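Recall petition for a council member: do signatures still count if the person changed wards?

Posted by Lachlan Tawhiri in Local Government, Elections and Petitions

I am helping circulate a recall petition against our ward council member in Trastwood. The city clerk set the threshold at 1,151 valid signatures. We are past that on raw count, but we have started checking our sheets against the voter file and two situations keep coming up.

First, people who signed in March while registered in the ward and then moved to the Pinto Street side of town, which is a different ward. Second, people who lived in the ward the whole time but whose registration still showed an old address when they signed. Some of them have updated it since.

Our charter says a signer must be "a qualified elector of the ward." It does not say when. The clerk's office told me to read the charter.

I also need to know whether a circulator can strike a line before filing. One of our sheets has a married couple where one spouse signed for both — same handwriting on both lines, and he admitted it when I called.
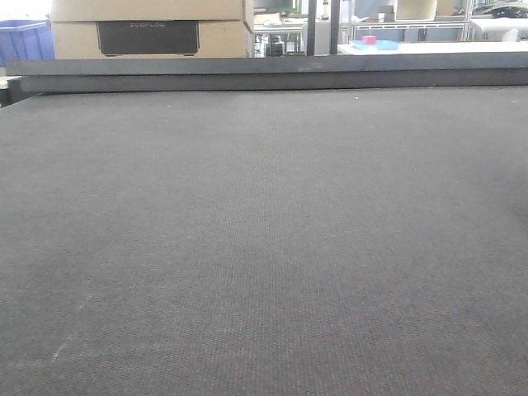

Mahnaz Abbasi
The usual reading is that qualification is tested on the date of signing. The date column on the sheet exists for that purpose. If your charter is silent, look at the state recall statute or the general petition statute, whichever your charter adopts by reference. Ours in Dritlow had a clause near the end of the elections article that pulled in state law for "all matters not provided for herein," and that settled it.

On that basis, the people who moved after signing should be good. The people with stale addresses are harder. In some states a signer must be registered at the address written on the sheet, and a later update does not cure the defect. In others, residence inside the district is enough. Treat those lines as invalid in your own count until you have the statute in front of you.

Striking a line: check whether your state allows it before you touch the sheet. Where it is allowed, the circulator normally draws a single line through the entry and initials it, and this has to happen before the affidavit is signed and notarized. Do not use correction fluid. If the affidavit is already done, leave the sheet alone and ask the clerk in writing how to withdraw the entry. The wife can sign for herself on a new sheet if circulation is still open.

seltitness
just get more signatures. we filed 5 over the minimum and lost on the check, clerk tossed a whole page over a missing notary stamp. go way over and none of this matters

Lachlan Tawhiri
Found it. Section 2 of the elections article adopts the state petition statute, and that says date of signing. Still reading on the addresses. The affidavit on the bad sheet has not been notarized yet.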